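Bin Picking at a Parts Returns Station: Effects on Operator Work

Student project report, Production Systems II
Authors: Gayan Biswas, Zdenka Dimitrov
Site contact: Blagoje Nedeljković, Biltness returns department

1. Background

Biltness takes back mixed small parts from customers, sorts them and puts the usable ones back into stock. Until last May all sorting was done by hand at two benches. One bench now has a robot arm that picks parts out of a metal bin. The second bench is still manual and handles whatever the arm cannot. The change was run inside the company under the name Clurkeck.

Our task was to describe how the work of the operators changed. We were not asked to judge the purchase and had no access to cost data.

2. Method

We observed both benches during the morning shift on four separate visits. Each visit started at 6:30 a.m. and ended at the lunch break. We logged every operator action at the robot bench by type and start time. We also interviewed the three operators who rotate through the station and the shift lead, Somkiat Suksawat. Interviews were held in the break room without the lead present, except his own.

The log contains 417 operator actions. Actions shorter than two seconds were left out, so glances at the bin and short button presses are undercounted.

3. Description of the work

In the manual process one operator emptied a bin onto a tray, picked up each part, checked it against a wall chart and dropped it in a slot. A bin held up to 200 parts. The operator decided the order of picking and usually took the large parts first.

In the new process the operator loads the bin, starts the cycle and stays within reach of the stop button. The arm picks one part at a time. Parts that lie under other parts, or against the bin wall, are often missed on the first attempt. After three misses the cycle pauses and the operator has to stop the cell, move the parts by hand and restart.

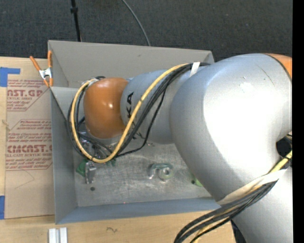 Does the robot bench need less attention from the operator than the manual bench?

The attention is spread differently, and the total is hard to compare. At the manual bench the operator looked at the parts almost all the time. At the robot bench the operator looked away for long stretches but had to come back at moments set by the machine. All three operators said this was more tiring in the first weeks. Two of them said it still was.

4. Results

4.1 Types of action

Of the logged actions, 132 were restarts after a pause. This was the largest single group. Loading and unloading bins came second, followed by moving parts by hand and wiping the bin floor. The rest were talks with coworkers, paperwork and walks to the manual bench.

The restarts were not evenly spread. They came in clusters near the end of a bin, when only a few parts were left and most of these lay in corners. One operator, Spyros Đorđević, had started to end the cycle early and finish the last parts by hand. The written instruction does not allow this. Suksawat knew about it and had not stopped it.

4.2 Skill

The part check was formerly done by the operator and is now done by the software. New staff are trained on loading, stopping and restarting, which takes one shift. Training for the manual bench took two weeks. The operators with manual experience still identify parts faster than the chart lookup and are called over when the software returns "unknown." This task does not appear in the job description.

4.3 Physical load

Reaching and fine finger work went down at the robot bench. Standing still went up. The stop button is mounted on the left side of the bench, and the bin cart is parked on the right, so each reload requires a walk around the front. Two operators reported sore feet. A mat had been ordered at the time of our last visit.

5. Discussion

The sample is small and covers only one shift. Evening crews may handle pauses differently, and Nedeljković told us that the mix of parts changes after the Monday delivery. We did not observe on a Monday.

The early ending of cycles should be looked at first. If it saves time, the instruction should be changed to permit it. If it does not, the operators should be shown the figures. At present the logged cycle time depends on who is at the bench, and the department compares these times from week to week.

We also suggest that the "unknown" calls be counted. The manual bench is due to be reviewed next year, and the people who answer these calls learned the parts there.

6. Open points

- Stop button position (left or right side)
- Pause limit of three misses: source of this value not found
- Rotation length, currently 70 minutes at each bench

Related reports
Label Printing at the Cuevas Packing Line
Noise Levels in the Ballen Workshop
Shift Handover Notes: Paper and Tablet Compared
Walking Distances in a Small Parts Store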